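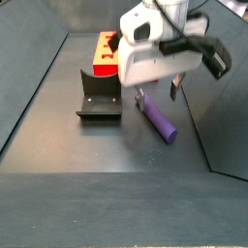 Ya-wen Lui wrote in response to last month's entry that a household which keeps every receipt has the same problem as one which keeps none, and that I had failed to say at what point a paper may be thrown away. The criticism is fair. The earlier entry dealt only with the collection of household papers and left their disposal for another occasion. The present entry takes up that subject.

Readers should note that the practice set out below is my own. It has been followed in this household for 8 years and has been revised twice in that period. Those with a business, a rental property or an estate to settle should consult a qualified person before discarding anything.

Papers are divided on arrival. Items that establish who a person is, what a person owns, or what a person has agreed to are placed in the gray box and are not reviewed again except when they are replaced. Birth certificates, the deed, the car title and the will are kept there. Everything else goes into the tray by the door and is considered temporary until the July review.

The July review takes one evening. The tray is emptied onto the dining table and sorted by sender. Utility bills are kept until the following bill shows the payment, and are then shredded. Bank statements are checked against the online record and shredded if the two agree. Pay stubs are held until the yearly statement arrives. Tax returns and the papers supporting them are held much longer, and I do not propose to give a term here, as the proper term depends on the return.

Receipts require a separate word, given that they were the subject of the comment. A receipt for any purchase under $50 is discarded once the return period has passed. A receipt above that amount is stapled to the front page of the manual and kept for as long as the item remains in the house. Receipts for work done on the house itself are never discarded. When the upstairs windows were replaced by Szalai, the installer's invoice proved to be the only paper on which the glass type had been written down, and it was needed four years later when one pane cracked.

Thermal paper presents a known difficulty. The Trosport receipt for my wife's walking boots was blank when it was taken out of the folder, apart from a faint line at the top. The store was courteous but could not help. Such receipts are now photocopied on the day of purchase, and the copy is filed in place of the original.

The question of manuals has been raised by several readers. At the last review the manuals drawer held 87 booklets, many of them for appliances no longer in this house. Among them were two copies of the guide to a Pandum bread machine that was given to my sister before we moved. The drawer has been reduced to those items still in use, and it now closes.

Shredding is done at home in small batches. The Stasent shredder purchased for the purpose must rest between batches and does not accept staples, so these are removed during sorting and collected in a saucer. Shredded paper is not accepted loose by our local recycling service and must be bagged and tied. Readers are advised to confirm the rule in their own town.

Personal letters are outside the scope of this policy. They are kept in a hatbox in the bedroom closet and have never been reviewed. My wife has asked that this arrangement continue, and I have agreed to it.

Further comments may be left beneath this entry. The next one will address the storage of spare keys, including the matter of labels.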